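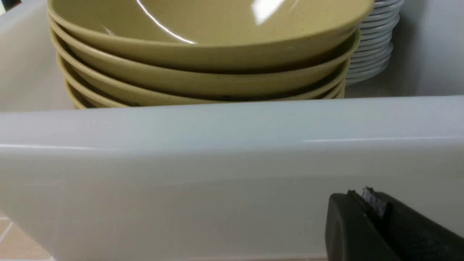

Speckled yellow bowls, stacked in their bin.

The Long Table at Clostville

The first time I drove out to Clostville for supper I got lost twice, arrived after the soup, and was handed a bread basket by a woman who said, "You're next to Preben, he'll catch you up." Preben Damgaard did catch me up. He caught me up on the soup (leek, with a great deal of pepper), on the road I should have taken, on his late brother's boat, and on the history of the supper itself, and by the time the plates were cleared I had promised to come back in May and bring a pie.

I have been back many times now, and I've started to think that eating with people you don't know well is a skill, and one that a lot of us have let go rusty. I certainly had. I was living alone over a dry cleaner in Wernlow and eating most nights at the kitchen counter with the radio on, perfectly happy, or so I would have told you.

The supper began with Kirsten Vídalín, who moved to Clostville from the coast and found that she knew the names of all her neighbors' dogs and hardly any of the neighbors. She borrowed the old grange hall, put a card up at the post office and cooked a pot of lamb stew big enough for 40. Nine people came. "We ate stew for a week," she told me, "and I mean all nine of us. I made them take it home in jars." The next month those nine brought others, and by the following winter the tables had to be pushed end to end down the whole length of the hall, which is how it came to be called the long table, although it's really a lot of short ones that don't quite match in height. You learn to keep your glass away from the joins.

There's a rule about seating, and it is the only rule anyone bothers to enforce. You may not sit beside the person you came with. Couples grumble about this on the way in and then have to be pried out of their chairs at the end of the night. Albane Moulin met her business partner that way, over a dish of baked beans, and the two of them now run a small bakery they named Nuria, after Albane's grandmother. They bring whatever bread is left at closing. I have seen grown adults behave badly over the rye.

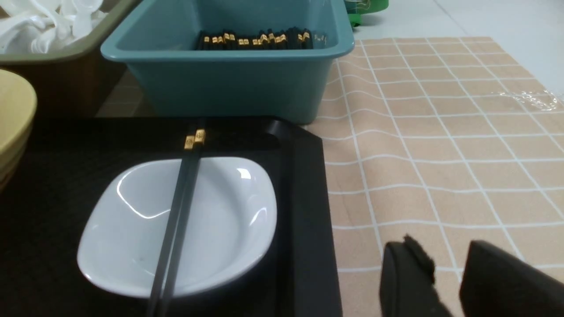
What people cook has changed over the years, mostly for the better. In the beginning it was casseroles, and there is still a strong casserole faction, of which I'm a loyal member. But then somebody's son-in-law made dumplings, and somebody else answered with noodles, and now you might find four kinds of pickles and a curry sitting next to the scalloped potatoes. Kirsten keeps the recipes in a binder. It has been dropped in gravy at least once, and a few of the pages have to be peeled apart – the one for Lærke Eskildsen's red cabbage can only be read if you hold it up to a window.

Lærke is in her eighties and has strong opinions about conversation. She doesn't care for "What do you do?" and she won't answer it. She likes to ask people what they ate as children when they were sick in bed, and I've stolen that question and used it everywhere, at weddings and in waiting rooms and once with a man who had come to look at my furnace. Toast in warm milk, he said, with sugar on it, and then he told me all about his aunt. I'd had that furnace serviced by the same man for years and hadn't known he had one.

Money comes up sooner or later, as it does. The hall roof needed work in 2000, long before Kirsten's time, and the patch that was put on then has been leaking on and off ever since. Last fall a hat went around and came back with $470 in it, plus a button and a coupon for an oil change. It paid for the worst corner. The rest is waiting, with a bucket under it, and the seat beside the bucket goes to whoever comes in last. I've sat there more than I'd like to admit.

I asked Sille Kragh, who teaches piano and has played for the washing-up nearly every month since the start, whether she thought it could work somewhere bigger, in Wernlow for instance, where people are busier and the parking is terrible. She thought about it for a good long time, with her coat half on.

"You'd want a piano," she said.

So I have been asking around about a piano. The Steinarsdóttir family has one in their garage that they'd be glad to see the back of, provided somebody else does the lifting, and the church on my street has a basement with a decent stove and two sinks. I've written out a card for the laundromat window. I'm planning on stew, and I have been saving jars.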